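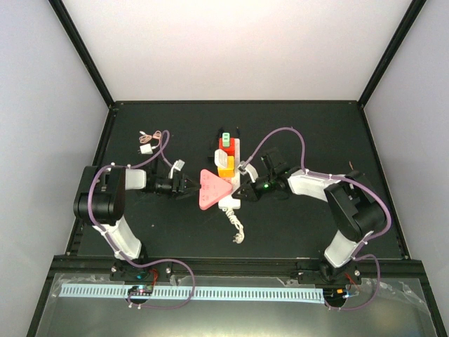 Plug and adapter task, right gripper over the power strip, left gripper at the pink block. View from the fixed workspace camera.

Plellivmont: two-arm plug and adapter set

Maintainer: Chaimae Mansour, Gondelville
Card last edited: 2024-12-23

Summary

Plellivmont is a set of teleoperated episodes recorded on a pair of small robot arms. The arms work on a power strip, a few cube-shaped adapters, and the chargers and cords that go with them. The set is meant for training and testing policies that map camera images and joint positions to joint targets. It holds 318 episodes recorded at 20 frames per second.

The work is split across 6 tasks. Every episode belongs to one task and has one written instruction.

Tasks

place_cube: put a cube-shaped adapter on the strip.
remove_cube: take an adapter off the strip and set it on the black surface.
stack_small: put the small green adapter on top of the red one.
move_triangle: slide the pink triangular outlet block away from the strip, or back against it.
hold_and_pull: one arm holds the strip still while the other pulls an adapter.
clear_charger: move the white wall charger and its tied cable to the rear left.

Nothing on the table is connected to the mains in any episode. Please keep it that way if you record more.

Workspace

The surface is matte black with light walls on the left, right and back. The arms are mounted at the two ends of the front rail. Purple cables run along both arms and are held with white zip ties. Check the ties before a session. A loose loop can catch on the elbow when the arm folds back, and the episode will have to be thrown out.

The white strip lies front to back near the middle, with its own cord toward the front. Start positions for the loose items change between episodes. The strip may be turned a little or moved sideways, but it should stay where both grippers can reach it.

What is in an episode

Each episode is one folder with these files:

fixed.mp4: video from the fixed camera
state.csv: measured joint positions and gripper opening, both arms
action.csv: commanded joint positions and gripper opening, both arms
meta.json: task name, instruction, operator code, outcome

Rows in the CSV files line up with video frames by index. Joint values are in radians. Gripper opening runs from 0 (closed) to 1 (open). Left arm columns come first. Left and right are always as seen from the front rail.

Outcome is one of success, fail or partial. Partial is used only for hold_and_pull, when the adapter came free but was dropped.

Collection

Recording began in October with 2 operators, both using leader arms and watching the table directly. Sessions were run with Jorno, our recording tool. Jorno writes the folder when the operator presses the foot switch a second time. If the switch is pressed twice by mistake, you get a very short episode. We deleted the ones we found.

Failed episodes were kept when the operator was making a real attempt. Episodes stopped for a hardware fault were removed.

Loading

Toft is the small reader that goes with the set. Install it from the toft folder, then:

from toft import open_set
ds = open_set("plellivmont")
ep = ds[0]
print(ep.meta["instruction"])

Toft skips fail and partial episodes by default. Pass keep_all=True to read everything.

Known problems

The grippers often cover the adapter they are working on in the fixed view. Do not count on seeing the prongs.

White parts on the white strip are hard to separate in some frames, mostly with the white plug adapter.

The panel in front of the rail reflects the overhead lights. Crop the lower part of the video if this bothers your model. The arm bases will be partly lost too, and our own runs were no worse for it.

Operators differ in how fast they close the gripper. The operator code is in meta.json if you want to split by person.

Splits

Train and test lists are in splits.json. They were drawn by session, so episodes from one session never appear in both. Please report results on the test list as given.

Contact

Send corrections to Chaimae Mansour with the episode folder name and the frame index. Relabeled outcomes go into the next release, and the old value is kept in meta.json under outcome_prev.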